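A morning at Brorkov: teaching arms by hand, and by headset

March 2, 2022

Brorkov opened its training floor to visitors for one morning, and I went mostly to see whether the claims in the flyer would hold up. The flyer said a new arm could be taught a kitchen task "in minutes." I had a notebook, a bad coffee and a seat on the 24-person shuttle from Vallejo.

The first stop was hand guiding. An operator takes hold of the arm, drags it through the motion and presses a button at each point worth keeping. It looks easy when she does it. When visitors got a turn, most of us fought the wrist and ended up with a path full of wobbles. The operator told me she had been doing this since January and still throws out plenty of her own takes.

Next came remote control. You hold a controller, the arm copies your hand, and there is a lag you stop noticing until you try to close the fingers on something small. Shobha Venkataraman, who runs the sessions, put the current set at 2,000 demonstrations, with 46 of them held back for checking. I asked how many had been thrown away before that. She didn't have the number with her.

A good share of the work happens in simulation, using a package called Tavance. The operator drives a simulated arm over a counter loaded with odds and ends, and the software saves every move. I can see the appeal, as a dropped mug costs nothing and the counter resets with one key. I'm less sure what it says about my kitchen. Nothing in there is greasy, and I have never kept a statue next to the mixing bowl.

I asked whether skills learned on the screen carry over to the real arms. The answer was a slide. The slide had a rising line and no labels on the left side. A man from Flirent, who buys this sort of equipment, asked the same thing in a more polite way and got the same slide. 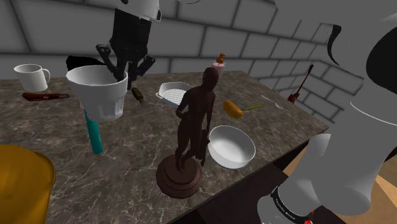

The shuttle back left before the question session was over, so I sent mine in by email: how many tries does a beginner need before one is good enough to keep? If Brorkov replies, I'll add the answer to this page.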